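Treldale River Map Kit - Set-Up Guide
Section 4: Loading the regional map and setting districts

Rev. 2021-01-25

Do section 3 first. If the Waltix base station isn't showing a green light, stop and go back.

What you need
- Base station, powered
- The Colosley map card (the one with the gray label, not the city card)
- Printed district list, page 23 of the binder

4.1 Loading the card

1. Turn the base station off. Wait for the fan.
2. Card in slot B, label up. Should click.
3. Power on. First load takes almost 14 minutes. Later ones much quicker.
4. When it asks for region, pick Tapia Valley. Not Tapia City, that's a seperate file and has no rivers in it.
5. Press OK twice.

CAUTION: do not pull the card while the bar is moving. You will lose the district borders and have to load everything over.

Note: the screen may show the valley upside down on first start. Hold the N key until north is up.

4.2 Setting the borders

Tapia Valley is bordered by 4 districts. Colosley on the north, the rest as on page 23. Map only knows the rivers at this point, borders have to be set by hand.

1. Menu > Borders > New.
2. Start where the Tapia river enters from the hills. Click once.
3. Follow the ridge east. Click at each marker post. Don't double click, it closes the line.
4. At the dam, switch to Fine. The border runs down the middle of the reservoir here, not along the bank.
5. Close the line back at your starting point. Name it, save.
6. Repeat for the other districts.

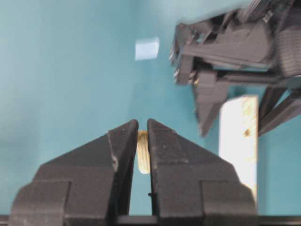
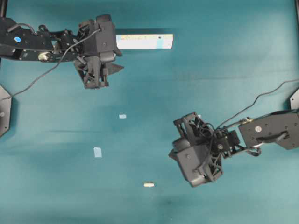
Shared borders only need drawing once. Use Menu > Borders > Copy Edge and pick the neighbor. If the two lines don't meet you get a red gap, zoom in and drag the end over.

4.3 Rivers and streams

Main rivers come on the card. Small streams don't, at least not the seasonal ones.

1. Menu > Water > Add.
2. Pick Seasonal or Year-round.
3. Draw from the source DOWN. Drawn the other way the arrows point uphill and the flow table comes out wrong.
4. Snap the last point to the main river.
5. Type the name. Max 7 letters on the short label, full name goes in Details.

Note: seasonal streams show dashed until May on the calendar slider, then they dissappear. Normal. Move the slider back to see them again.

CAUTION: deleting a river deletes every stream snapped to it. No undo. Save a copy first.

4.4 Check before you go on

- All districts closed, no red gaps
- Colosley label sits north of the dam
- Flow arrows all run toward the lowlands
- Saved under a new name, not over the card file

If the lowlands show blank, elevation layer is off. Menu > Layers > Height > On.

Towns and roads are in section 5. Leave the card in.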